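Visual analog scale
25th April | By the Nurkance editors
3 comments | 100 shares

The visual analog scale is a simple method for measuring a feeling that cannot be seen from outside, such as pain, itch or tiredness. The patient gets a straight line with a short text at each end, for example "no pain" and "worst pain possible", and makes one mark on it. The distance from the left end to the mark is the score.

In most studies the line is 100 millimeters long, so the score can be read in whole millimeters with a ruler. Printed forms should be checked before use, as a copying machine can change the length of the line a little.

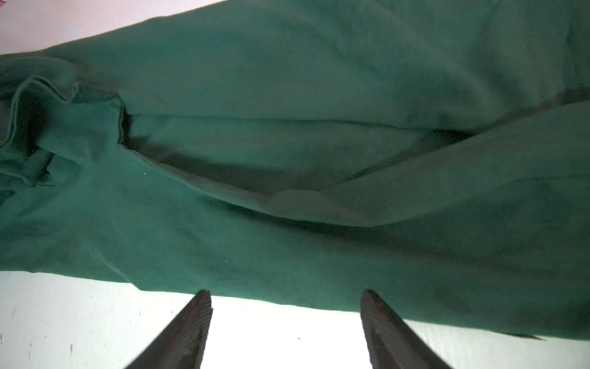
The scale may also be shown on a screen. The Prondis form, used in outpatient clinics in Suksawat, hides the earlier marks of the patient, so that each answer is given fresh. Paper and screen scores should not be mixed in one study without a test of agreement.

Some patients find the task difficult, especially small children and persons with poor eyesight. For them a scale with spoken numbers or with drawn faces is often preferred. There is also discussion about whether a change from 10 to 20 means the same as a change from 70 to 80, and this affects the choice of statistical test.

Related articles
Numerical rating scale
Recall bias
Kilunlow fatigue index
Test-retest reliability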